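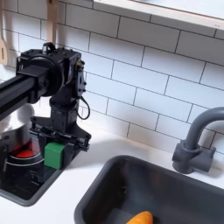 흰색 상판, 짙은 회색 싱크대와 회색 수전, 흰 타일 벽

에본로(Evonlow) 공동주택 입주민 게시판 > 시설·관리 > 공용주방 싱크대 배수 및 악취 관련 의견 수렴

관리지원팀
입주민 여러분께 안내드립니다. 5월 중 공용주방 배수 설비에 대한 정비를 시행할 예정이며, 이에 앞서 악취 및 배수 지연에 관한 의견을 수렴하고자 합니다. 현재 검토 중인 방안은 두 가지입니다. 첫째는 기존 배수 트랩을 유지한 채 배관을 고압 세척하는 방안이고, 둘째는 트랩과 연결 호스를 전면 교체하는 방안입니다. 대상 세대는 총 144세대이며, 공용부 공사이므로 세대별 추가 부담금은 없습니다. 의견은 본 게시물에 댓글로 남겨 주시기 바랍니다.

dongbaek36
전면 교체에 찬성합니다. 작년에도 세척을 실시하였으나 두 달이 지나지 않아 동일한 냄새가 발생하였습니다. 세척 업체의 작업 보고서에는 '이상 없음'으로 기재되어 있었던 것으로 기억합니다. 해당 보고서의 열람이 가능한지 문의드립니다.

관리지원팀
dongbaek36 님께 답변드립니다. 보고서는 관리사무소에서 근무시간 중 열람하실 수 있습니다. 작업 업체는 드릴란스(Drilance)였으며, 당시 점검 범위는 수평 배관까지였고 트랩 내부는 포함되지 않았습니다.

막심 트카첸코(Maksym Tkachenko)
설비 분야에 종사하는 입주민으로서 의견을 드립니다. 악취의 원인이 반드시 트랩의 노후에 있다고 단정하기는 어렵습니다. 봉수가 유지되지 않는 경우에도 동일한 증상이 나타납니다. 장기간 물을 사용하지 않으면 봉수가 증발하며, 통기가 불량하면 다른 층의 배수 시 봉수가 빨려 나가기도 합니다. 후자의 경우라면 트랩을 교체하여도 증상은 재발합니다. 교체 여부를 결정하기 전에 통기관 점검을 선행하실 것을 권고드립니다.

dongbaek36
통기관에 관한 말씀은 이해하였습니다. 다만 공용주방은 매일 사용되고 있으므로 증발은 원인으로 보기 어렵습니다. 점검을 이유로 공사가 여름 이후로 미루어지는 상황은 수용하기 어렵다는 점을 분명히 말씀드립니다.

막심 트카첸코(Maksym Tkachenko)
공사 연기를 주장하는 것은 아닙니다. 통기관 점검은 하루 안에 마칠 수 있는 작업이며, 교체 일정과 병행할 수 있습니다.

saebyeok_5
저는 세척 방안을 지지합니다. 이용 수칙이 지켜지지 않는 한 어떤 부품을 설치하더라도 결과는 같을 것입니다. 폐식용유를 배수구에 붓는 사례를 여러 차례 목격하였습니다. 거름망 청소 담당표 역시 3층 이하에서는 사실상 운영되지 않고 있습니다.

이탄스공방
saebyeok_5 님의 의견 중 담당표에 관한 부분은 사실과 다릅니다. 2층은 담당표를 정상적으로 운영하고 있으며, 기록지는 주방 출입문 안쪽에 게시되어 있습니다. 확인 후 정정하여 주시기 바랍니다.

saebyeok_5
2층에 대해서는 정정하겠습니다. 1층과 3층에 대한 의견은 유지합니다.

haneul.garden
교체를 시행할 경우 사용 제한 시간을 사전에 공지하여 주시기 바랍니다. 지난 단수 시에는 당일 오전 7시에야 안내문이 게시되어 아침 식사 준비에 지장이 있었습니다. 아울러 연결 호스의 재질과 보증 기간도 함께 안내하여 주시면 판단에 도움이 되겠습니다.

관리지원팀
제출하신 의견에 대하여 중간 안내를 드립니다.
1. 통기관 점검을 정비 일정에 추가하겠습니다. 점검은 트카추크(Tkachuk) 설비에 의뢰하였습니다.
2. 견적서상 교체 부품의 보증 기간은 36개월입니다. 호스의 재질은 업체에 조회 중이며 회신을 받는 대로 게시하겠습니다.
3. 사용 제한은 시행 5일 전까지 각 층 게시판과 본 게시판에 공지하겠습니다.
4. 폐식용유 수거함을 지하 분리수거장에 비치하겠습니다.

dongbaek36
2항의 보증 범위에 시공 하자가 포함되는지도 확인을 요청드립니다. 부품에 한정된 보증이라면 연결부 누수 발생 시 책임 소재가 불분명해집니다.

관리지원팀
견적서에는 부품 보증만 명시되어 있습니다. 시공 하자에 관한 조항을 계약서에 추가하도록 업체와 협의하겠습니다.

haneul.garden
수거함의 위치를 1층으로 변경하는 방안도 검토하여 주시기 바랍니다. 지하까지 기름을 운반하는 과정에서 승강기 바닥이 오염될 우려가 있습니다.

saebyeok_5
위 의견에 동의합니다.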